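Views: 872
Comments (4)

Wornura Robotics Workshop – Handout 5: Two hands, one job
Notes by Habibur Mollah, 2022-02-03

Last week we did single-arm picks, and most of you were getting pretty comfortable by the end (nice work!). This week both arms have to share a table without getting in each other's way, and that's a big step up. I still muck it up, so don't feel bad if your first few goes look terrible.

The task is bottles and film. You've got yellow bottles lying on their sides and a sheet of plastic film beside them. One hand holds a bottle up while the other keeps the stack from rolling. Sounds easy, right? Round things love to wander off a mat, and a glossy one will slide out of a grip you were sure about.

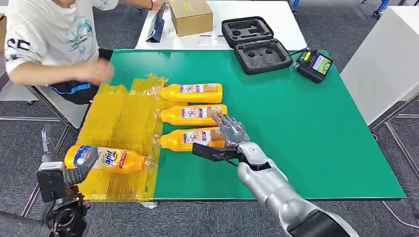
Fig. 5.1 – Left hand holding a Tide bottle, right hand resting on the stack.

Look at where the right hand is. It's at the base end of the bottles, well away from the film, and I'd like you to copy that. If you come in from the cap end you'll snag the plastic sooner or later, and then you're untangling fingers for the rest of your slot.

A few things I keep repeating, so I may as well write them down:

– Park the right hand before you lift with the left. Don't move both at once until I've watched you do it separately.
– Close the fingers slowly. The Yurt config file starts you at speed 400. Leave it there! 500 is for people who've passed the check-off.
– Save every run in your Pritell folder, even the awful ones. We learn heaps from those.
– Keep your own arms out of the reach zone while the motors are live, and say "clear" out loud.

For your write-up, pick one run that went wrong and tell me which hand caused the trouble and when you first noticed. A page is plenty. Sketches are great, and I don't mind messy handwriting.

The film folding is next session's problem, but have a think about which hand you'd start with.

Shares: 62

Related handouts
Handout 4: Single-arm picks
Handout 6: Folding film with two hands
Claltemov arm set-up and colour codes
August showcase: team sign-up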